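Hand gripper practice – Plirkgate robot club, week two
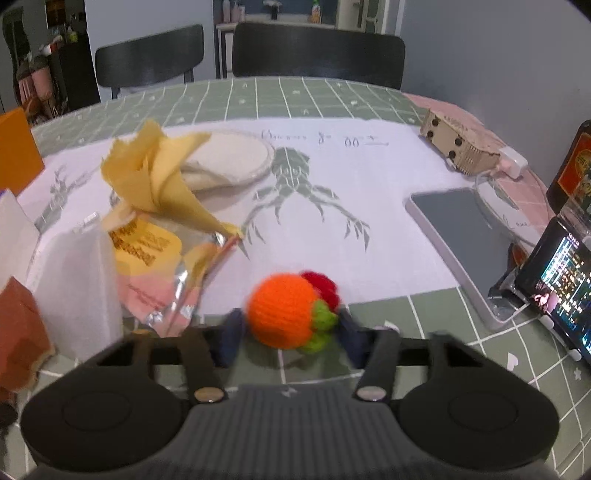
Read this before your turn. Short version, sorry, typed in a rush.

1. Start with soft things. A crochet toy is good, it squashes a bit and forgives a bad grip.
2. Line the pads up either side of the toy first. Then close. Slowly!
3. Stop as soon as it holds. No crushing.
4. Lift, count to three, put it down on the cloth. Dont drop it.
5. Open fully before you back away – half open jaws snag on wool.

Each go is one clip. We need 200 by the Drunholm meet, have 52. Bad grips count too, just put "miss" in the notes colum.

Name clips with your initials and a number. Sun-ja has the sheet, Tianyou does the uploads. Stuck jaws – ask him, don't force it.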